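第四章 餐后收拾与台面清洁

学习目标
学完本章后,学生应能说明餐具、托盘与台面三者的收拾次序;能辨别不同性质的洒漏并选用相应的擦拭方法;能在木质台面上完成一次合乎规范的清理,并填写收台记录。

建议课时:2课时
先修内容:第三章“餐具的分类与存放”

引言

餐后收拾历来被视为家务与餐饮服务中最简单的一环,教学中往往一带而过。然而台面的使用年限、餐具的卫生状况以及下一餐的准备效率,在很大程度上取决于这一环节的质量。本教材编写组曾整理Otthorpe实训中心的收台记录105份,其中67份提及液体洒漏,涉及的液体有清水、汤汁、茶水和洗涤液。洒漏既属常见情形,本章即以洒漏的处理为主线,依次讨论托盘、盘碟和台面。

一、托盘的作用与局限

托盘用于集中搬运和临时承接餐具。带凸起边沿的托盘能够拦住少量液体,使其不致流到台面上,但边沿的高度有限,托盘倾斜或搬动过快时,液体仍会越过边沿。因此,搬运前应先查看盘内有无积液。有积液的托盘应就地擦干后再移动,不得端着积液穿过操作区。

托盘表面光滑,水滴在其上不易散开,容易聚成大小不一的水珠。水珠若留在托盘与盘碟之间,盘底即难以保持干燥,叠放时又会沾湿下一只盘碟。擦拭托盘时,应将其上的盘碟全部取下,先擦盘面,再沿四边擦一周,圆角处宜用布角折叠后按压吸干。

二、盘碟的暂放

收拾过程中,盘碟常需暂时离开托盘。暂放位置应符合下列要求:台面干燥;距洒漏处有一段距离;不妨碍操作者手臂的活动。同一套盘碟即使形状、大小相近,也应将已擦净的与待擦的分开摆放,以免混淆。Stosudari家政学校的做法是以托盘为界,待处理者留在盘内,已处理者置于盘外右侧。该做法便于记忆,初学者可以参照。

三、木质台面上的洒漏

木质台面对水分较为敏感。液体停留时间越长,越容易沿木纹渗入,干后留下深色或发白的痕迹。若台面上过油或涂过漆,渗入较慢,但接缝与磨损处仍须留意。处理时应遵循以下次序:

1. 用干布覆盖积液,自外缘向中心吸收,不可来回推擦。
2. 移开紧邻积液的托盘,检查其底部与边沿外侧。
3. 用拧干的湿布顺木纹擦拭一遍。
4. 用另一块干布顺木纹擦干,并查看周围有无零星水滴。

第4步最易遗漏。液体溅落时,主要积液之外常有细小水滴散落在较远处,在深色木纹上不易察觉。操作者可俯身从侧面观察台面,借反光寻找。

四、案例:托盘与台面同时沾湿

洒漏有时同时出现在托盘内外。遇到此类情形,应将托盘与台面作为两个相连的区域通盘考虑:先吸去台面积液,再处理托盘,最后回到台面复查。若颠倒次序,先在托盘上耗时过久,台面上的液体便会继续渗入木材。

图4-1中,红色托盘上放有一只浅蓝色圆盘,盘的左侧及下方可见水迹;托盘左侧的木质台面上另有一小摊液体。请结合上文所列次序,确定首先擦拭的部位。
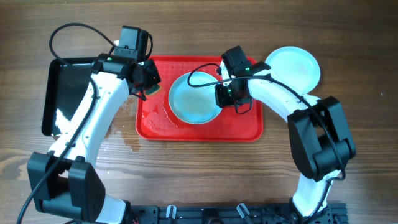
Ankica Papadopoulos在试用本章后来信提出,次序本身学生掌握得很快,真正的困难在于用布,许多人从头到尾只用一块,擦过台面又去擦盘子,她建议在实训开始前即按用途把布分好,并在布角作标记。编写组采纳了这一意见,将分布、标布列为本章实训的准备步骤,具体要求见第二节。

五、本章术语

积液:在平面上聚集、尚未渗入或蒸发的液体。
收台:餐后将餐具、托盘撤离并使台面恢复待用状态的全过程。
复查:擦拭完成后,对台面及其周边再次进行的目视检查。

课前准备

请学生在家中或宿舍观察一次餐后收拾,记录所用抹布的数量、擦拭的先后次序以及台面的材质,并于上课时带来。采用Clodulstead版实训手册的班级,可直接使用手册所附收台记录表;其他班级可自行绘制表格,栏目应包括洒漏位置、液体种类、所用布类和复查结果。

第一节 托盘的擦拭与搬运

托盘的擦拭应在平稳的台面上进行。操作者先将双手洗净擦干,取下盘碟,再以一手按住托盘近身一侧的边沿,另一手持布,由远及近擦拭。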